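# Recording bag tasks with a wrist camera: working rules

Applies to all two-finger arms in the Colwood room. Last revised in June. Read the general arm safety sheet first; these rules only cover zip-top bags and other thin film.

Bags are harder to record well than boxes or cups. Film folds differently every time, it is see-through, and a small change in grip decides whether the opening stays open. Most of the episodes rejected in the last Asley review were bag episodes, and most of those could have been saved by five minutes of setup.

## Before you start

1. Wipe the fingers and the table. Check the finger faces for loose grit, which can cut film.
2. Look at the wrist view on the monitor with the fingers fully open, then fully closed. Both finger tips must be visible in both positions.
3. Set the grip force limit to the film setting. Do not carry over the limit from the last task.
4. Check that the emergency stop is within reach of the operator's chair and press it once to test it.
5. Write the task sentence in the log before the first episode. Use the same sentence for the whole batch.

Keep a stack of spare bags of the same size and type. Swap the bag after 30 episodes, or sooner if the film has torn or the seal no longer closes. A bag with a damaged seal may not be used for closing tasks, even if it still looks fine in the side camera.

## Gripping the seal

Approach with the fingers open and the wrist square to the table. Close slowly until the film stops sliding, then stop. If the task says to hold by the seal, the seal must pass between the two fingers, and you should be able to follow it in the wrist view from the fingers to where it leaves the picture.

Colored seals make this much easier. On a clear bag with a clear seal, the operator is often guessing, so use clear-on-clear bags only when the task sheet calls for them.
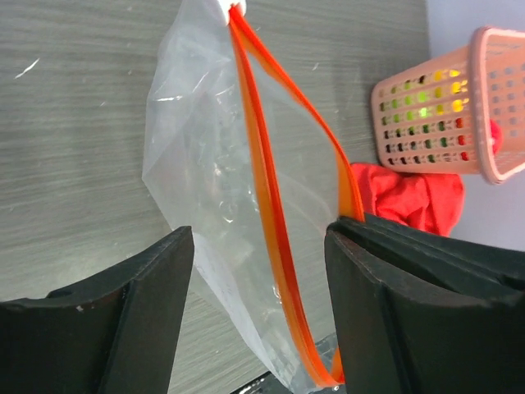
*Wrist view with the orange seal running down between the fingers. The two strips are apart, so the bag is logged as open.*

Log the bag as "open" when the two sides of the seal are apart anywhere along their length, and as "closed" only when they meet from end to end. If you can't tell, log "unclear" and move on. Don't reopen the bag to check, as that changes the state you were asked to record.

Do not pull on a bag that has snagged. Open the fingers, back off straight up, and mark the episode as failed. Failed episodes are kept. They go in the same folder as the others with the fail flag set.

## Other objects on the table

The task sheet says which objects belong in the setup. Baskets, cloths and similar items may stay near the bag as long as the fingers have a clear path to it. Two things to watch:

- Cloth close to the seal can get pinched along with the film. If it does, the episode is a fail, even when the rest goes to plan.
- Anything seen through film counts as visible for labeling. Label it if you can name it with confidence, and skip it if you can't.

Never reach in to move an object while the arm is powered. Pause the arm, wait for the status light, then reach.

## Limits and stops

Stop the episode at 300 seconds whether or not the task is finished. Stop the batch and call the room lead if the arm faults twice in a row or if a finger pad comes loose.

## Saving the batch

Check the first and last episode of each batch in the Cledari viewer before you leave the station. Scrub through at normal speed and confirm that the wrist video and the gripper position line up. If they drift apart, put the batch on hold under code 91 and don't delete anything.

Copies for the Bermúdez group go out from the shared drive only. Do not send files from the station itself.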